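Wukside Power Strip Set: Data Card

Release of Friday, June 15, 2018. Maintainer: Iida Tikkanen, Sterkari.

Contents
The set holds 421 still pictures of household power strips on tabletops. Files are sorted by strip type and number of outlets. 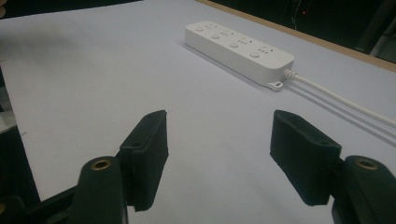

Four-outlet strip, white housing, one round button per outlet.

Labels
Each strip is labeled for housing color, outlets, buttons and cable exit. Mounting tabs are recorded separately from the housing. Cable shadows are not labeled. Labels were reviewed by Godfrey Mushi in March.

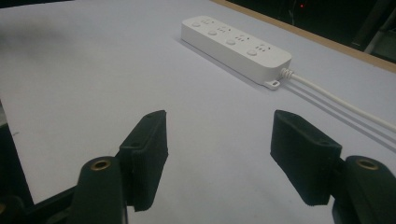 White strip placed diagonally, with mounting tab and ribbed collar at the cable end.

Limits
Electrical ratings are not included. The set must not be used to assess product safety.

Corrections
Send the file name and the label in question to Tuulikki Mustonen.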